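What's in a Bag of Sweets?

Hello, it's Ruxandra again! Have you ever stood in front of a heap of sweets and wondered why one is see-through and another isn't? I have, and I'm a grown-up. 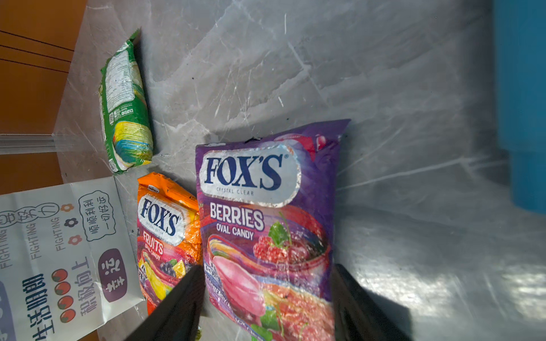
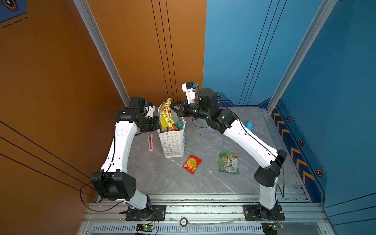
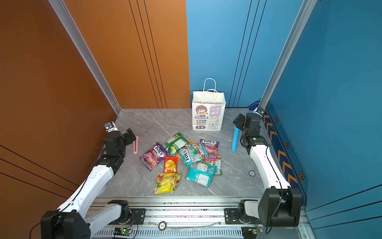 Litdale, July 4, 2018

Let's begin with the purple bag, the one that says BERRIES. The words "crystal clear" are on it too, and that's my favourite sort of sweet (you can hold one up to the window and the light comes through!).

Clear sweets are mostly sugar and syrup boiled together until they're very, very hot. When the mixture cools quickly, the sugar hasn't got time to line up into crystals, so it sets smooth and hard, a bit like glass. If crystals do grow, you get something cloudy and crumbly, like fudge. Same sugar, different sweet!

Now, wrappers. Why so shiny and crinkly? Boiled sweets love water. Leave one out on a damp day and it pulls moisture from the air and goes horribly sticky. A thin plastic film keeps the damp out. Paper lets damp in, so a paper bag is fine for carrying packets home but not much good for bare sweets.

Try this with a grown-up. Put one unwrapped boiled sweet on a saucer in the bathroom and leave a wrapped one next to it. Go back after 2 days and give them both a poke. My friend Fouad tried it in February and had to soak his saucer for 30 minutes to get the sweet off.

Please don't eat the bathroom one.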